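Share this opinion: "A dropped figure and a green light: what Flaltcombe should teach us about handling trials"

Opinion | Liette Kennedy | 7 January 2026

The fault at Flaltcombe last February did no lasting harm to anyone. A robot arm in the museum store there let go of a plaster saint during a transfer from shelf to packing tray, and the figure broke at the neck. A conservator standing inside the marked area was struck on the wrist by a fragment and was back at work the next morning. The insurers paid. The matter was closed within 30 days, and most people in the sector heard of it only through a short notice in the Onside bulletin.

I believe it was closed too quickly. I sat on the panel that reviewed the incident, and I signed the report. I stand by what it says. My concern is with what it was never asked to consider, namely how a machine that had passed every test set for it came to be trusted with an object that none of those tests resembled.

The facts are not in dispute. The handling system was supplied by Godum and installed under a contract managed by the Escobedo partnership. Its grasping routine had been developed almost entirely in simulation, as is now common and in many respects sensible. A simulated statuette costs nothing to drop. The routine can be run through the night, corrected in the morning and run again, and no collection is put at risk while it learns. At the end of that process the arm was brought to the store, tried on a set of resin blocks for 12 working days, and approved.

On the day in question it was presented with a draped standing figure. The fingers closed low on the robe, where the folds were deep. The contact sensors reported a firm hold. The arm lifted, turned towards the tray, and the figure rotated in the grip and fell. The control screen went on showing a green light for a further 5 seconds, during which two members of staff reasonably took it that the system was in command of the load. 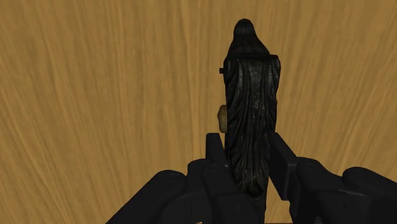
The review found the immediate cause without difficulty. The model used in simulation treated the surface of a carved figure as though it gave even support along the whole length of the finger. A real robe is a series of ridges. The fingers at Flaltcombe were resting on 2 of them, and one was old filler. The pressure reading was correct, but the conclusion drawn from it was wrong, and no part of the software was designed to question that conclusion once the lift had begun.

It would be easy to lay this at the door of the supplier, and some have done so. I do not think that is fair. Godum had stated in its handover papers that the friction values were estimates and should be checked against the objects in the store. The sentence appears on a page that all parties initialled. The store had no equipment to carry out such a check and no instruction telling it who should. Escobedo, for its part, understood its duty as confirming that the arm performed to specification, which it did. Each organisation could show that it had met its obligations – and the saint was still on the floor.

There is a wider lesson in that for any body which buys automated handling, whether for museum objects, laboratory glass or hospital supplies. A result obtained in simulation is evidence about the simulation. It may be very good evidence, and I have no wish to see developers return to learning by breakage. But the step from the modelled object to the real one is a change of conditions, and it ought to be treated as seriously as moving a crane to new ground. Somebody should own that step by name. At Flaltcombe it belonged to no one.

I would also press the question of the indicator. The green light meant that the fingers had closed and that the expected force had been reached. The staff read it as meaning that the object was safe. Both readings were natural, and the training material did nothing to separate them. A signal shown to people working close to a machine should report what those people need to know. If the system cannot tell whether a load is slipping, it should not display a colour which suggests that it can.

The objection I hear most often is cost. A trial on real or properly weighted replica objects takes longer than a trial on blocks, and replicas with the right surface are not cheap. I accept this. I would only observe that the sum paid out for one plaster figure of modest value would have covered the making of a reasonable test set, before any account is taken of the injury or the months during which the store was closed to researchers.

The second objection is that human handlers drop things too. They do, and I have done so myself. A trained handler, however, generally feels a load begin to turn and will set it down or call out. The arm gave no warning of any kind, and the conservator had stepped forward precisely because nothing suggested that she should stay back. The marked area was drawn on the floor in tape. There was no interlock, and under the guidance then in force there did not need to be one.

The panel made its recommendations on sensor checks and on the marked area, and I understand that both have been adopted at Flaltcombe. I should like to see three further matters taken up when the sector guidance is next revised. Purchasers should be told in plain words which objects a grasping routine was developed on and which it has never met. The first lifts of any new class of object should be made at low height over padding, with staff outside an interlocked boundary. Slip during a lift should be recorded and reported even when nothing falls, as near misses are in other trades.

The last of these will meet the most resistance. The logs recovered after the incident showed small rotations in the grip on earlier lifts of the resin blocks, none large enough to trigger an alarm. They had been stored correctly and in full, in a folder that no one had been asked to open.

Liette Kennedy served on the Flaltcombe review panel. The views expressed are her own.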